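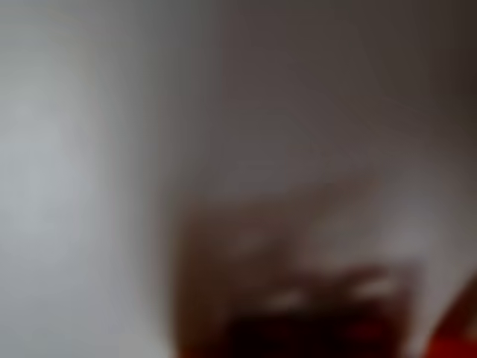
The fall repaint of the Feron reading room is down to two finalists, and the members' vote closes when the cookie tin is empty. Maarten Timmermans favors a pale grey sliding into a dusky brown-grey, much like the blur up top, and calls it restful. His opponents want yellow – the same yellow they wanted in July. Ballots go in the box by the coat rack, one per member, and up to 9 words of comment will be read.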